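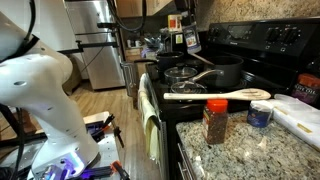
# Notes from the open day visit – Intro to Robotics, Week 9

Handout for anyone who missed the trip out to Femstead, and a reminder for those who came along and spent most of it at the sausage sizzle. There's a short task at the bottom.

## Where we went

Ornar runs its open day once a year, usually in February, but the refit of the big shed pushed it back to Jul 22, 2024. I was rapt, because it meant it landed in semester for once and I could bring you lot. They had 117 people through the kitchen bay alone (I asked at the front desk on the way out), so if you felt squashed against the railing, fair enough.

The kitchen bay is the bit I most wanted you to see. We've spent weeks on arms that live in a cage and pick the same block off the same conveyor. Ornar's kitchen project, which they call Trorkent, works at an ordinary electric range with pots on it, a glass lid, a tea towel over the oven door and a benchtop with jars and packets on it. You could cook your dinner there.

## Things I wanted you to notice

**The bench is a mess, and I mean that kindly.** Look at the speckled stone benchtop in the picture. The jar of reddish-brown flakes with the bright cap is sitting just below the handle of the wooden spoon, so any reach for one has to take the other into account. In your simulator labs every object gets its own patch of empty table. Have a think about how many of your grasp plans would survive this one.

**Handles.** The black pot at the back left has a long handle poking out over the edge of the counter, while the glass lid in front of it has only a little dark knob. Those are two very different grasps, and they're right next to each other. One of you asked whether the same fingers could do both, and the demonstrator reckoned yes, with a change of approach angle. I'd like to see some numbers on that! Remember our lecture on wrist singularities before you agree with her.

**Shiny and see-through stuff.** Stainless fridge, clear lid, crinkly plastic packaging back near the white cups. If you did the depth camera prac you already know what glass and polished metal do to a point cloud (mine looked like Swiss cheese). Nobody from our group asked about perception in question time, which I was a bit sad about, so I'm asking you in the task instead.

**Cables.** I bang on about cable management every year and every year someone's strain relief fails in the demo. Have a look at the black bundle strapped against the upper part of the white arm, and the loops hanging down. You need slack for the joints to move, but slack can snag on things – in a kitchen, that includes pot handles. Sketch it before you build it, please.

## The talk

The afternoon talk was from the Kpodo team, who share the shed and look after the task scheduling side. Main points from my scribbles:

- Their current test set is 357 short kitchen tasks, things like "put the lid on" and "move the jar left".
- Each one gets run 40 times before they'll quote a success rate for it.
- They'd like to get to 1000 tasks, but resetting the bench between runs eats up most of the day.
- They count a nudge to a neighbouring object as a failure, even when the main job gets done. I think that's harsh but right, and we'll be using the same rule for your final project.

The slide on recovery behaviours went past too quickly for me. I've emailed for a copy and will pop it on the unit page if they send it through.

## Task for next tute

Pick one object on the range or the benchtop in the picture and write half a page on how you'd get a two-finger gripper to move it somewhere else. Cover:

1. Where you'd grip it, and from which direction.
2. What you might bump on the way in or out.
3. What your camera would struggle with.
4. How you'd know the grasp had failed.

Please don't all choose the blue jar. If you want a proper challenge, have a crack at the long wooden spoon lying across the front of the cooktop – it's skinny at one end and broad at the other, and you'll need to decide where its centre of mass is likely to be.

Bring it on paper or on your laptop, I don't mind which. Oh, and whoever left a grey beanie on the bus, it's in my office.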